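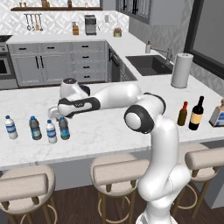
Una celda simulada también se mantiene

Departamento técnico, 2021-07-20

La idea de que una celda simulada no necesita mantenimiento está muy extendida, y en Irnura la hemos pagado con bastantes horas. Se monta la escena, se importa el brazo, se comprueba que alcanza la encimera y a partir de ese momento se la considera terminada. Al cabo de unos meses los resultados ya no son comparables con los primeros y no hay manera de saber qué cambió, quién lo cambió ni en qué versión.

Hablo de una celda concreta, Oakley, que es una cocina con isla de mármol y un brazo blanco. Corre sobre Skorport y se configura con Pevent, nuestra herramienta interna de escenas. Su ficha de puesta a punto tenía hasta hace poco dos líneas. La de cualquier célula de soldadura pequeña ocupa varias hojas, y a nadie le parece excesivo.

Mi posición es que Oakley debe tratarse como un equipo: hoja de vida, revisiones periódicas, control de cambios y un procedimiento de puesta en servicio tras cada intervención. El argumento contrario es que en simulación no hay desgaste. Es cierto para los rodamientos y para el cableado. No lo es para los parámetros, que alguien toca una tarde para salir del paso y se quedan así.

Empiezo por la base del brazo. La posición de la base respecto al borde de la isla es la cota de la que dependen todas las demás, y durante mucho tiempo estuvo escrita en dos ficheros distintos. En noviembre aparecieron 15 mm de diferencia entre ambos. El planificador leía uno y el motor de física el otro. El síntoma era que la pinza bajaba junto a las botellas con una holgura lateral que no correspondía, y la primera reacción del equipo fue retocar el punto central de la herramienta. Fue un error de método. Antes de corregir la herramienta se verifica la base, igual en una nave que en un ordenador.

Las botellas dan un problema distinto. Las cuatro de agua llevan tapón y etiqueta azules, pero unas tienen el cuerpo claro y otras más oscuro, y cada variante arrastra su propia malla de colisión, su masa y su coeficiente de rozamiento. Al sustituir una malla visual, Pevent conserva por defecto la de colisión anterior. El resultado se ve bien y se comporta mal. Sostengo que ninguna pieza debería entrar en la escena sin que se superpongan las dos mallas y se anote la desviación máxima. Son pocos minutos por objeto.

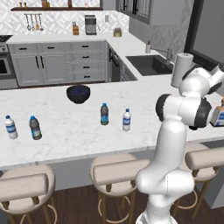 Grupo de Celdas Simuladas, Irnura

La distribución de objetos sobre la encimera merece el mismo rigor que un utillaje. En las configuraciones con el cuenco negro de frutos oscuros, el volumen que el brazo debe evitar en el centro de la isla cambia por completo. Si además hay que mover un cartón hacia el extremo derecho, las articulaciones superiores trabajan recogidas y cualquier error en los límites articulares sale a la luz. Por eso defiendo que la revisión se haga siempre con la disposición más incómoda. Una encimera con cuatro botellas bien separadas aprueba casi cualquier calibración.

El cuenco, por cierto, es el elemento que más tiempo de cálculo consume. Hemos discutido si cada fruto debe ser un sólido independiente o si basta una superficie única. Prefiero los sólidos para tareas de vertido y la superficie única para todo lo demás, con la elección escrita en la hoja de vida de la celda. Lo que no admito es que la decisión dependa de la máquina en la que se lance el trabajo.

La rutina que propongo consta de 8 comprobaciones, por este orden:

Cota de la base respecto al borde de la isla.
Cero de cada articulación.
Límites articulares y de par.
Punto central de la herramienta.
Apertura y fuerza de cierre de la pinza.
Mallas de colisión de los objetos móviles.
Mallas de colisión del mobiliario, taburetes incluidos.
Paso de integración y semilla.

La séptima es la que más protestas genera. Los taburetes están en la parte delantera de la isla, ninguna tarea los utiliza y la tentación de quitarles la colisión es grande. Sin ella, el planificador acepta trayectorias que pasan a través de un respaldo. En una celda real ese fallo se paga una vez; en Oakley puede repetirse en todos los ensayos de una noche sin dejar más rastro que unos tiempos de ciclo sospechosamente buenos.

La rutina completa lleva 31 minutos si no aparece nada. Pido que se ejecute tras cada cambio de versión de Skorport, tras cada modificación del brazo y, aunque no haya habido cambios, una vez al mes. Se me ha objetado que esto puede automatizarse. Las comprobaciones primera, segunda y octava, sin duda, y ya tienen su script. Las de mallas exigen que alguien mire la superposición y decida si la desviación afecta al agarre, al menos mientras no dispongamos de un criterio numérico por objeto.

Queda pendiente quién firma. A mi juicio debe firmar quien interviene, con una segunda firma de alguien que no haya tocado la escena, y la celda debe permanecer bloqueada en Pevent hasta que consten las dos.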